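Small plastic drawers: what actually goes in them?
Home & Tidy > Storage

Posted by mereana_s, 3/8/09
Finally gave in and bought one of those frosted drawer units for the desk. Two little drawers on top, two full-width ones underneath. The idea was that the table would stop being where things go to retire.
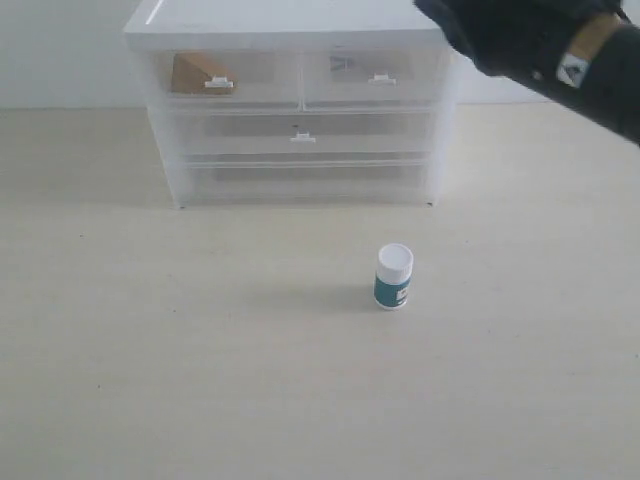 So far I've spent a whole Sunday moving the same 12 objects from one drawer to another and calling it a system. How do you lot divide yours up? My instinct is small stuff at the top, guilt at the bottom.

Posted by ajithk
Top left: things you use. Top right: things you think you use. The rest is for cables to breed in.

Posted by Cestmir G
Disagree with see-through drawers on principle. You've paid good money to look at your mess through fog. I had a Brosta one for 2 years and went back to biscuit tins.

Posted by orvokki
And how long does it take you to find a stamp, Čestmír?

Posted by Cestmir G
I don't write letters.

Posted by mereana_s
Fog is the whole appeal for me. I can tell something's in there without having to face what. Moved a few bits about after tea. 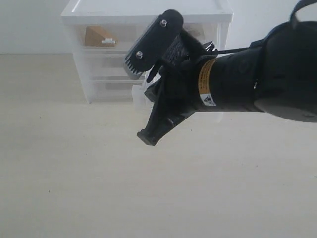
Next question, labels. My sister swears by them, but she labels the inside of her fridge and I don't want to end up like that.

Posted by orvokki
Label the bottom drawer only. You'll never open it otherwise. Mine says MISC, has done since November, and I respect its privacy.

Posted by ajithk
No labels. If you can't remember four drawers you've got bigger problems than storage.

Posted by mereana_s
Charming. What about little tubs and tubes, do they get a drawer or do they live out? Mine roll to the back the minute I shut anything.

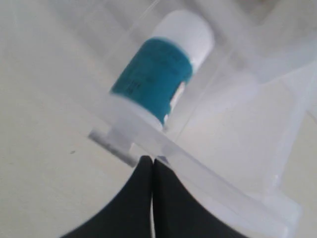
I could put a divider in, but I've seen what Custiden want for a strip of plastic and I'd sooner chase things with a ruler.

Posted by Sreekumar N
Cut up a cereal box. Costs nothing and lasts roughly 25 openings.

Posted by Cestmir G
Or a biscuit tin.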